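Plumum Letters
@plumumletters

1/ I spent the past year learning to paint signs by hand. Shop windows, a bakery board, one very long fence. A few people asked how to start, so I'm putting what I know in one thread. It's long. Mute me if you don't care about paint.

2/ Background: I worked in a print shop in Stostlow for 11 years. I knew type on a screen pretty well. That helped less than I expected. Choosing a typeface and pulling a clean curve with a loaded brush are different skills and the second one takes months.

3/ What to buy first. One lettering quill in a middle size, one small can of black enamel, mineral spirits, a mahlstick, a roll of masking paper. Skip the kits. Mine came with nine brushes and I have used two of them.

4/ The mahlstick is a stick with a padded end. You rest your painting hand on it so you don't drag your sleeve through wet work. I made mine from a dowel, a wad of cotton and a scrap of leather. Cost almost nothing and I still use it.

5/ Brush care. Rinse in spirits until the rinse is clear, work a little light oil through the hair, shape it flat with your fingers, lay it down in a tray. Never stand it in a jar on its tip. I ruined a good quill that way in the first month.

6/ Paint thickness is where most beginners get stuck. Too thick and the stroke drags and goes ragged. Too thin and it runs. I palette the brush on an old magazine page, back and forth, until the hair comes to a chisel edge. If the stroke skips, add a drop of spirits and try again.

7/ Before letters, do strokes. Vertical, horizontal, slant, left curve, right curve. I filled pages with those for six weeks. It's dull. Put the radio on.

8/ Then bands. Tape off nothing, rule light pencil lines, and fill every other band in black, edge to edge. You learn to hold a straight edge over a long pull and to reload without leaving a bump where the two strokes meet.

9/ Spacing matters more than letter shape. A plain letter with good spacing reads as a sign. A fancy letter with bad spacing reads as a mistake. Squint at it from across the room. Dark clumps mean the letters are too close there. Holes mean too far.

10/ Round letters have to go slightly over the top and bottom lines. If your O sits exactly between the lines it will look too small next to an H. I didn't believe this until I painted "COFFEE" and the O looked like it had shrunk.

11/ First paid job was a window for Pathirana, the bakery at the bottom of the hill. The word was "BREAD" and the hours underneath. I charged 300 dollars, and it took me two full mornings. An experienced painter would do it before lunch.

12/ What went wrong: I measured from the window frame, and the frame was out of square. The top line ran downhill to the right. I caught it after the first two letters, scraped them off with a razor blade and started over with a level. Now I always use a level.

13/ What went right: I painted in the shade. Glass in full sun gets hot and the enamel starts to set before you can finish the stroke. Go early or wait for the building's shadow to come around.

14/ Patterns. You make these on paper at full size, then run a pounce wheel along the outline to punch small holes. Tape the paper to the surface, pat it with a bag of chalk dust, peel it away and you have a dotted outline to paint over. Brush off the loose chalk before you start.

15/ Keep your patterns. The bakery wanted a second window in December and I had the whole layout rolled up in a tube. Saved a morning. Write the name and the letter height on the outside of the roll.

16/ Striped borders and awning samples. I work these out at full size on paper and leave the sheet lying flat on a table for a while. Any wave or crease bends the stripes and makes it hard to judge the widths, so check it from straight above before you copy anything. 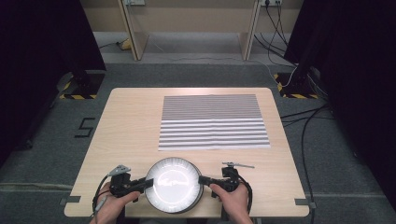
17/ Pricing. I started by the hour and it was a bad idea. Slow work got rewarded and people worried about the total. Now I quote by the job, with layout and travel included, and ask for half up front. The quote lists the exact wording so there's no argument about spelling.

18/ On spelling: get the wording in writing and have the customer sign it. Read it backward one letter at a time before you open the can. I painted "STATIONARY" on the door of a paper store. That one was my fault and I fixed it for free.

19/ The fence job was for Petudum, the garden center out on the county road. Longest thing I've done. 632 dollars in paint and materials alone, with primer being the biggest part of it. Old boards soak up primer like bread soaks up soup. Budget for two coats and buy a third.

20/ Outside work needs a weather plan. I want 4 dry hours after the last stroke at a minimum. I look at the forecast the night before and again over coffee. If it's doubtful I call and move the job. Customers have been fine with it so far.

21/ Still can't do: gold leaf, decent script, anything on brick. Script is next. I've got a practice pad going and most of it is lowercase n.

22/ If you have questions about brushes or primer, reply here. I answer in the evening once the brushes are clean.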